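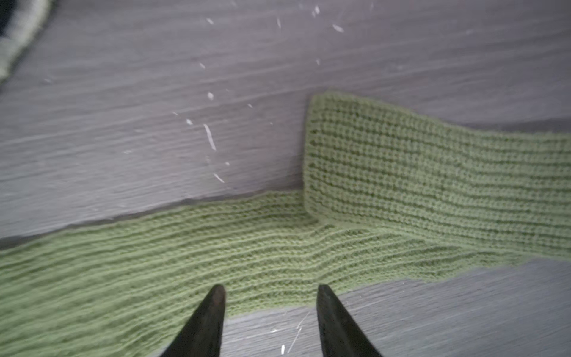
Green ribbed knit on the floor, folded over at the corner, with the gripper fingers open at the fabric.

When the folding arm snags a knit

Woven cotton gives a home folding arm very little trouble. Knits do. A fingertip slides into the groove between two ribs, the fingers close, and the arm lifts one loop of yarn with the whole weight of the piece hanging from it. Ours is a Durora, and it pulled a run in a ribbed scarf this way in September. The arm did not stop, and the log showed a normal pick.

If it happens to you:

Press the stop button on the base. Do not use the pause in the app. Pause holds the grip closed, and on our unit the arm drifts down slowly while it waits.

Wait 2 minutes before you touch the fingers. Then open them by hand with the release lever. Keep your other hand under the fabric so it does not drop and pull the loop longer.

Never cut the yarn to free it. Ease the fabric toward the fingertip, in line with the ribs, until the loop slips off. For a loop that is already long, stretch the knit gently crosswise, then lengthwise, and work the slack back into the neighboring stitches with a blunt needle.

Check the fingertips afterward. Ours had a small burr on the inside edge. You can find one by drawing an old nylon stocking over the tip. File it with fine paper and wipe off the dust. Irow sells soft tip covers, but they wear through at the point, so look at them every 25 loads.

Settings that helped:

Grip force down from 8 to 5 for anything ribbed or loosely knitted. Lift speed on slow. Turn on "double layer," which makes the arm take the fabric where it is folded over itself. Two layers spread the pull.

The floor matters too. Lint and bits of thread on the boards can read as an edge to the wrist camera, and the arm may go after them or pinch in the wrong place. Sweep before you start. Dark fabric on a pale mat reads best.

Error 538 means the fingers closed further than expected. The manual calls it a missed pick. With knits it can also mean a single loop is caught, so look before you clear it.

Keep children and pets out of reach of the arm until the stop light is solid red.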